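Die zweite Laufbahn des Behälters
Wie das Lagerhaus Coltville seine Bestände an Kisten und Wannen pflegt

Wer ein Lager beschreibt, spricht gewöhnlich von Waren, Flächen und Wegen. Vom Behälter ist selten die Rede, obwohl ohne ihn kein Kleinteil seinen Platz fände. Im Lagerhaus Coltville wird ihm seit Oktober eine eigene Kartei gewidmet. Sie umfasst 2.557 Einträge, vom schmalen Einsatzkasten bis zur großen Metallwanne, und verzeichnet Maße, Zustand und Standort jedes Stücks.

Anlass war der Umzug der Abteilung Orkard in den Altbau. Beim Räumen der Regale kamen Kästen aus mehreren Jahrzehnten zum Vorschein, darunter 19 Bauformen, die nicht mehr hergestellt werden. Die Leitung entschied sich gegen einen vollständigen Austausch. Behalten wird, was sicher steht und keine scharfen Kanten aufweist. Kratzer im Blech gelten als Gebrauchsspur und werden in der Kartei lediglich vermerkt.

Für die Ordnung im Inneren sorgt das System Vokis. Es sieht vor, dass kleine Kunststoffbehälter lose in größere Wannen gestellt werden, ohne Verschraubung und ohne festes Raster. Der Vorteil zeigt sich beim Wechsel des Sortiments, da lediglich der Einsatz entnommen und an anderer Stelle wieder eingesetzt werden muss. Von den Einsätzen wurden zunächst 400 beschafft, weitere 100 liegen als Reserve im Nebenraum Hamdy. Beschriftet wird auf dem Regalboden; die Behälter selbst bleiben ohne Etikett, damit sie untereinander austauschbar sind.
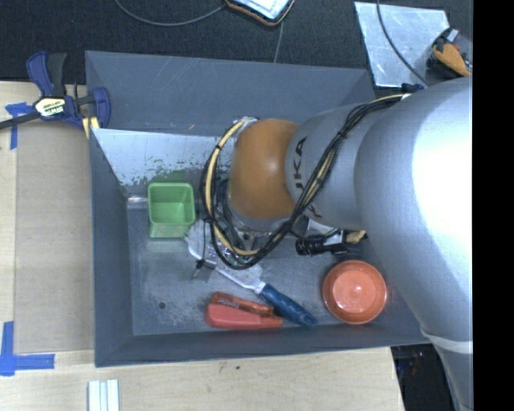 Die Wahl des Materials richtet sich nach der Beanspruchung. Für die äußere Hülle bleibt Metall in Coltville die erste Wahl, für den Einsatz genügt Kunststoff. Die Farbe ist dabei von praktischem Nutzen: Ein hellgrüner, quadratischer Behälter hebt sich deutlich vom Grau der Wanne ab, und sein gerundeter Rand lässt sich gut fassen. Schrammen, wie sie die blaugraue Wand der Wanne trägt, stehen einer weiteren Verwendung nach den Regeln des Hauses nicht entgegen. Die nächste Durchsicht des Bestandes ist bereits angesetzt und beginnt bei den großen Wannen.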